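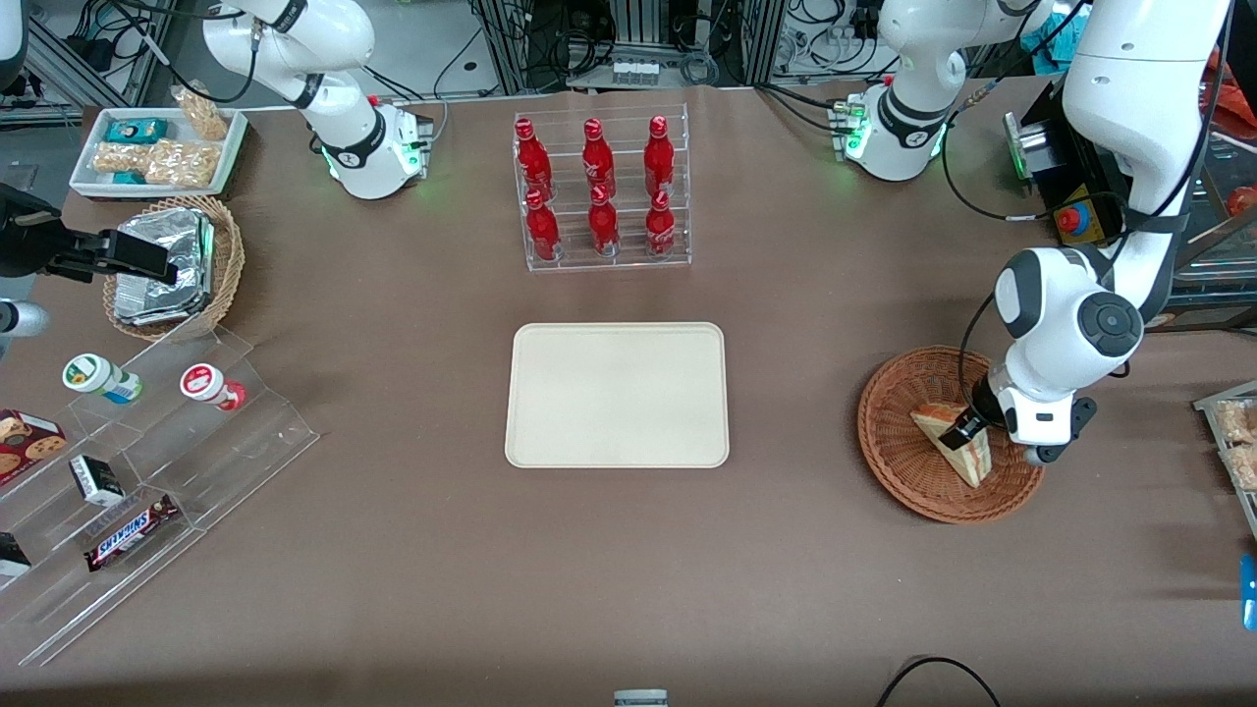
Picnic packing at the Bhardwaj open day, with a sandwich wedge in the round basket and the red bottles on their rack.

352 shares | 14 comments

I'd been meaning to get to the Bhardwaj open day for years and something always got in the way (last time it was a boiler), so when June came round and I had the Wednesday free I got on the 130 bus from Pustalton with a flask and a cardigan and off I went. It's a lovely ride once you're past the retail park. You come down the long hill into Ellamdale with the river on your left, and the stop is more or less at the gate.

You get a paper wristband and a map at the door. I lost the map before I'd even found the loos, but the rooms follow on from each other so you can't go far wrong. I did the old weighing room first, which was mostly scales and ledgers and very chilly, then a corridor of photographs of the yard in the floods. I'd have stayed longer but there was a school party coming up behind me and they were LOUD.

The part I'd really come for was the picnic packing, and I must have stood there for a good half hour! I'm a terrible picnic packer myself. Everything goes in a carrier bag and the crisps go in first, so you can imagine what comes out. Here it was all laid out on one long brown table and it made me want to go home and throw away every plastic tub I own.

There were two baskets, both wicker. The one I fell for was the round one, a woven reddish brown, just the thing for a riverbank. It was getting the sandwich when I took my photo, a proper triangular wedge in pale bread. I couldn't tell you what the filling was, something light, and I spent far too long trying to decide between egg and chicken. The other basket was a small oval one with a foil package in it, all crinkly and silver. I do like a foil parcel on a picnic – you never know what you've got until you open it.

The snacks had a white tray to themselves up in the corner. Granola bars in clear wrappers along the front, a little teal and white box near the back, and a clear bag of something crunchy propped up at the end against the basket. I've started doing this at home now, by the way, getting all the bits onto one tray before anything goes in, and it does save you walking back and forth to the cupboard.

And then the drinks! Six red aluminium bottles with red caps and white curly writing, in a clear acrylic rack on two levels, three up and three down. I want that rack. I asked in the shop and they hadn't got one, and the lady next to me in the queue wanted one as well, so there's clearly a market. There was a cream tray in front of it with nothing on, rounded corners, nice raised lip, and I'd have had that too for carrying cups out to the garden.

After that I was starving, obviously. The café is in the Guletau wing, across the yard and up a ramp, and I'd say go before noon if you can. I went at ten past and waited ages for a cheese scone, though it was a good scone and still warm. The tea comes in a pot with enough for two cups. Seating outside is benches only, so take something to sit on if your back is anything like mine.

Parking looked dreadful, cars all the way down to the bridge, so I was glad of the bus. The last one back to Pustalton goes at twenty to five and the driver did not hang about. Wristbands let you back in all day if you want to nip out to the village for an ice cream. I bought a jar of piccalilli and a tea towel and got the front seat all the way home.

3,887 views | 479 likes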